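Sunday, August 2, 2026

Vamer shave balm, batch 8. Cut the menthol to 2 drops and left the oat extract alone. Smells less like a cough sweet, more like a cupboard. Left shin smooth, right shin pink and sulking — same razor, same water.
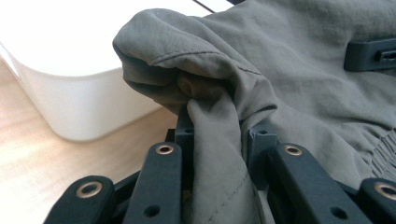 The Londulness bench reckons the pink is down to the blade and wants both shins redone with a fresh one. Fine. My legs are booked until December anyway.

Pernlow base still splits overnight. Made 200 ml, binned it.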